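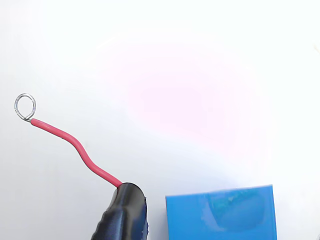 *Red hookup wire at the gripper, stripped end closed into a loop. Blue block at lower right.*

# Darnley bench wire-handling set

Notes and data from the wire-handling station at the Darnley repair shop. The station uses a two-finger gripper to hold and move short wire leads that were handled entirely by hand until last March. This README covers what is in the set, how it was collected, and what changed for the people who work at the bench.

Last updated: 14 February 2026
Maintainer: Clive Pearce

## Contents

| Folder | What it holds |
|---|---|
| `episodes/` | 300 recorded episodes, one folder each |
| `stills/` | Close views of the gripper and workpiece |
| `shift_notes/` | Typed notes from bench staff, names removed |
| `splits/` | Train and held-out lists |

The held-out list has 54 episodes. Please don't train on them. We use them to compare grip settings and the numbers stop meaning anything if they leak.

## Background

Darnley rebuilds control boxes for Culelach, mostly older units with hand-wired panels. Each box needs a batch of short leads with a formed end. Before the station went in, six people took turns at this. It is small, repetitive pinch work, and several of them had asked for shorter turns on it.

The station now handles part of the job. Two people per shift run it. The other four moved to panel assembly and testing, which had a backlog. Headcount did not change and pay grades did not change. Training on the station was done on paid time.

## What the staff still do

- Cut and strip the leads
- Check every formed end before it goes in a box
- Stop the station and clear it when a lead slips
- Decide whether a bent lead can be reused

The last item took some arguing. The first version of the procedure had the software reject anything outside a set shape. People at the bench were pulling good leads back out of the reject bin, so the decision went back to them.
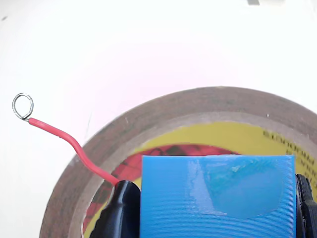
*Blue printed block clamped between the black fingers over a roll of brown tape, with the wire loop off to the left.*

## Scene notes

Most episodes use a plain white work surface. Objects on it vary, and the gripper often covers part of what it is holding. Some stills show only the top of an object. Thin wire on a bright background is hard for the segmentation model, and bare metal ends are worse — expect missed loops if you use default thresholds.

Printed text on packaging may be visible at an angle. It is not transcribed.

## Shift notes

The notes are short and uneven. Some are a single line. They were written at the end of a turn and have not been edited for tone. Common subjects:

- Sore fingers, mentioned less often after the change
- Waiting on the station when it stops, mentioned more
- Noise from the air line (moved behind the wall in the second month)
- Wanting a say in grip speed, which bench staff can now set

One open complaint is that station turns are lonely. The old bench had people facing each other, and the station faces a wall. We have a floor plan from Valente that would turn it, but the work has not been scheduled.

## Known problems

- Timestamps in the earliest episodes are off by one hour.
- The `outcome` field was filled in by different people and they did not always agree on what counts as a slip.
- Force readings are missing wherever the Barnora logger dropped out. Those rows are blank, not zero.

## Use

Internal research and training at Darnley and Culelach. Shift notes must not be used to rate or compare individual workers. That was a condition of the staff agreeing to write them, and it applies to any copy of this set.

Send corrections to Clive Pearce with the episode folder name.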